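六月,上午 9 点开始

今天的题目:在仿真里比较两种夹爪,Zinetti 的平行二指和 Kelmont 的自适应指。手臂不换,控制器也不换,只换末端。上个星期的记录写得太乱,我自己回头看也看不懂,所以这次我尽量写完整。中文有不通的地方,请同事直接改。

**设置**

- 场景:Ploswood 室内包,随机生成的房屋,双臂移动底盘
- 任务 A:从床头柜上拿小物体
- 任务 B:转球形门把手,把门拉开
- 控制周期 14 ms,两种夹爪相同
- 每次运行上限 3000 步,超过就算失败
- 随机种子 103,先固定,后面再放开

**任务 A**

Zinetti 的表现比我预想的稳定。手指闭合时两边同步,物体很少被推走。问题在接近的方向:如果手腕从侧面进来,手指外侧会先碰到台灯的底座,然后规划器重新计算,浪费很多步。我把预抓取点抬高了一点,碰撞就少了,但是还没有完全消失。

Kelmont 的手指比较长,碰到桌面以后会自己弯,这个对小物体有好处。可是仿真里的关节刚度好像不对,夹住以后指尖一直轻微抖动。我先怀疑是控制器增益,降低以后还是抖。后来把接触求解的迭代次数提高到 4,抖动变小。原来的默认值太低,这一点请大家记住,旧的数据可能也受影响。

**任务 B**

这个任务两种都不好。球形把手很小,表面光滑,平行夹爪夹住以后,手腕一转就滑。Kelmont 包住的面积大一些,能转动,但是转到后半段,前臂离门板太近,控制器自己减速,最后常常超时。

我试了 Kļaviņa 的阻抗控制器代替现在的位置控制,只试了短时间。感觉拉门的动作柔和很多,门轴方向估计错一点也不会卡死。但它的参数文件和我们的坐标定义不一样,Z 轴是反的,我找这个错误用了一个多小时。

**头部相机**

现在的视角能同时看见两只夹爪和前面的门洞,做任务 B 时够用。

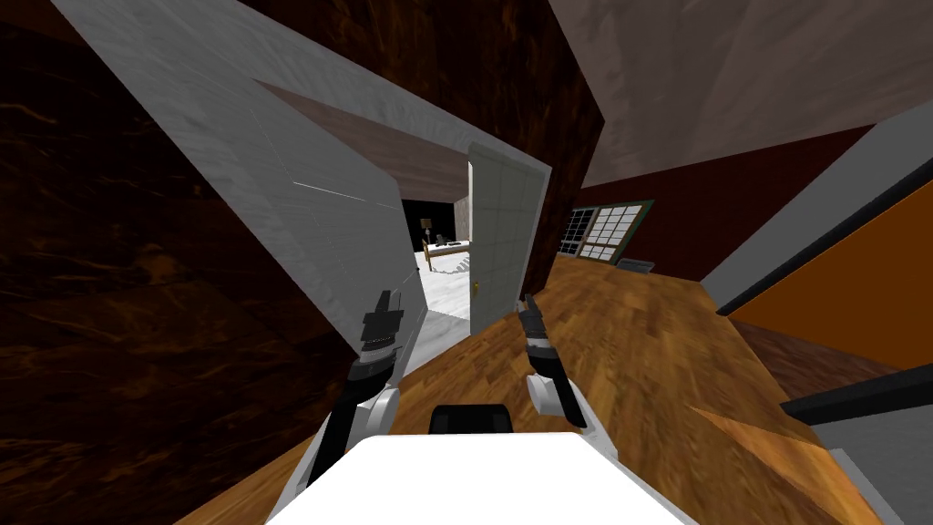
相机的俯仰角我想再调一次。做任务 A 时手臂伸出去以后,前臂容易挡住目标,视觉伺服就丢失。可以考虑在手腕上加第二个相机,不过渲染时间会变长,晚上批量运行的时候要先测一下显存。

另外,外参标定文件里有一个旋转没有归一化,加载时只出警告,不报错。我已经改好,放在分支里,还没有合并。

**还没做**

- [ ] 任务 B 用阻抗控制器完整跑一遍,两种夹爪都跑
- [ ] 放开随机种子,看任务 A 的结论还成立不成立
- [ ] 问 Kelmont 要真实的指关节刚度曲线
- [ ] Z 轴的问题写进说明文档
- [ ] 摩擦系数:现在夹爪和把手用同一个值,应该分开设

下午 5 点停。日志在共享盘的 gripper_cmp 目录,配置文件和日志放在一起,请不要只拷贝其中一个。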